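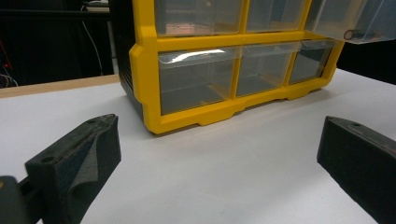
Ob man für das Geld nicht lieber gleich einen fertigen Roboterarm kaufen solle, fragte eine Leserin, nachdem wir im letzten Rundbrief zum ersten Mal von den Plänen der Werkstatt Brerkden berichtet hatten, und sie war mit dieser Frage beileibe nicht allein. Deshalb wollen wir gern noch einmal etwas ausführlicher erzählen, was nun beschlossen ist, was es kostet und worüber im März noch gesprochen werden muss.

2/8/21 – Die Werkstatt Brerkden schafft in diesem Jahr zunächst weitere Handgreifer an und verschiebt den Kauf eines Arms. So steht es im Haushaltsplan für das Vorhaben Grudeno, in dem es um das Öffnen, Schließen und Einräumen von Kleinteilemagazinen geht, also um die Kästen mit den durchsichtigen Schubladen, die wohl in fast jeder Werkstatt und in manchem Keller stehen. Wer schon einmal mit klammen Fingern so eine Schublade aufgezogen hat, der ahnt, dass eine Maschine damit ihre liebe Mühe haben kann!

Für die Handgreifer und ihr Zubehör sind 700 Euro vorgesehen. Der größte Teil davon geht in Filament, Schrauben und Kameras, 222 Euro sind für Verschleißteile zurückgelegt, vor allem für Schaumstoffauflagen und Kleber. Dieser Posten war im ersten Entwurf deutlich kleiner und wurde nach einer längeren Aussprache angehoben, denn die Auflagen müssen immer wieder ersetzt werden, und es wäre doch schade, wenn die Arbeit wegen eines Stückchens Schaumstoff liegen bliebe. Gekauft wird in Bögen zum Selberzuschneiden, das ist günstiger und man kann mit der Dicke noch ein wenig probieren.

Dazu kommen 14 Magazine in verschiedenen Größen, mit großen und kleinen Schubladen. Ein Angebot der Firma Harham liegt vor, ein zweites von Onishi ist angefragt und wird in den nächsten Wochen erwartet. Harham liefert nach eigener Auskunft innerhalb von 20 Tagen – vorausgesetzt, die gewünschten Größen sind am Lager. Bestellt wird erst, wenn beide Angebote nebeneinander auf dem Tisch liegen.

Und der Arm? Der ist keineswegs vom Tisch, um die Leserin zu beruhigen. Über Leihe, Gebrauchtkauf oder Neukauf soll im März beraten werden, dann auch mit Zahlen zu Wartung, Versicherung und Stellfläche, die bisher fehlten. Wer ein gut erhaltenes Magazin übrig hat, darf es übrigens sehr gern schon vorher in der Werkstatt vorbeibringen, bitte leer und mit allen Schubladen.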